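Home | Journals | Browse Issues | Submit | About

We use cookies to improve your reading experience. By continuing you accept our cookie policy. Accept | Manage

3.2 Wear parts and the replacement budget

Most equipment plans for small manipulation labs list the arm, the computer and the service contract, and leave the rest to a general supplies line. We found this line to be the least reliable part of the plan. At the Drerthorpe site, the first-year budget set aside money for one spare pair of finger pads per gripper. By April the spares had been used, and orders were being charged to travel funds.

We therefore kept a separate log for hand-held grippers doing table-setting work with plates, trays and cutlery. The log covers 258 sessions over 7 months at two sites, Drerthorpe and Lalska. For each session the operator wrote down the pad set in use, any visible damage, and whether the pads were changed before the next session. Pads were bought from a single supplier, Gidey, so that price changes between vendors would not affect the result.

Figure 4 shows a gripper over a table in one of these sessions. The padding on both fingers is scuffed, and the right one has scratched patches and peeling on its upper surface. Under the written rule at both sites, surface damage of this type is logged but does not by itself call for a change. A change is made when the pad slips on a standard plate in two trials in a row.
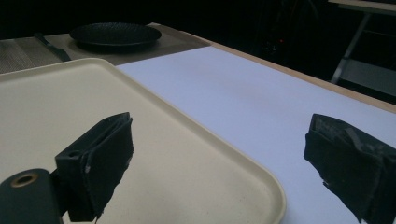

Figure 4. Gripper fingers above a cream-colored tray and a white paper sheet, with a knife and a black plate on the placemats behind.

3.3 Cost per session

Of the 258 sessions, 176 were run on pads already marked as damaged. Changing pads at the first sign of damage would have meant many more orders, and the slip trials gave us no reason to do so. We recommend that buyers plan by session count – not by calendar year – and place one order for every 40 planned sessions. Delivery time should be checked before the order size is fixed. Lalska ran out once while a shipment was late.

Table items are a smaller cost but should have their own line. Trays, plates and placemats were bought locally and replaced as needed. Paper sheets were bought in bulk. The budget template we used was adapted from one written by Mahfuz Munasinghe for the Panenside project, with the rows for mobile bases removed. It does not include operator time, which we treat in Section 4.

Shares: 7 | Comments: 0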